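Periodo de prueba

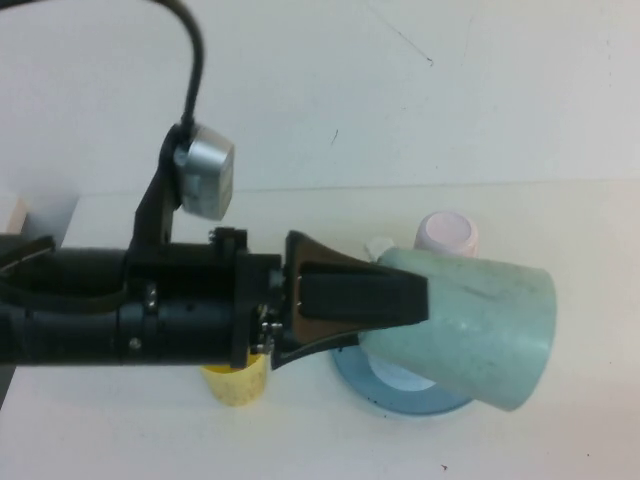 El brazo con el vaso verde menta, sobre el disco azul.

El contrato de Skinent cabía en una hoja. Treinta días de evaluación, devolución sin cargo, 3000 ciclos garantizados. El ciclo estaba definido en la cláusula segunda: tomar un vaso, girarlo, soltarlo. La palabra «soltar» no estaba definida.

Me asignaron el informe en septiembre. Grarard quería una cifra de error y una recomendación de compra, en ese orden. Monté el brazo sobre la mesa blanca, conecté el sensor y cargué el programa Tichý, versión 14. El manual dedicaba un párrafo al cable: debe colgar libre.

Los primeros 1000 ciclos no dieron incidencias. Anoté par, posición y temperatura del motor. En el ciclo siguiente la pinza cerró sobre el vaso verde, lo tumbó en el aire y no abrió. El registro indicaba estado correcto. Tiempo de espera: indefinido.

Llamé al servicio técnico.

- ¿Ha caído el vaso? - preguntaron.

- No.

- Entonces no hay fallo.

Consulté el contrato. Tenían razón. Un ciclo sin terminar no computaba como error, y el plazo de prueba corría por ciclos terminados - cláusula novena, letra pequeña. Mientras la pinza siguiera cerrada, la evaluación seguía abierta.

Escribí a Grarard y pedí instrucciones. Respondieron que esperase el resultado.

Dejé la luz encendida y abrí una línea nueva en la tabla. Ciclo 1001, en curso. A las ocho volví a medir la presión de la pinza. Había subido una décima.

© Idex, relatos técnicos. Todos los derechos reservados. Contacto | Volver arriba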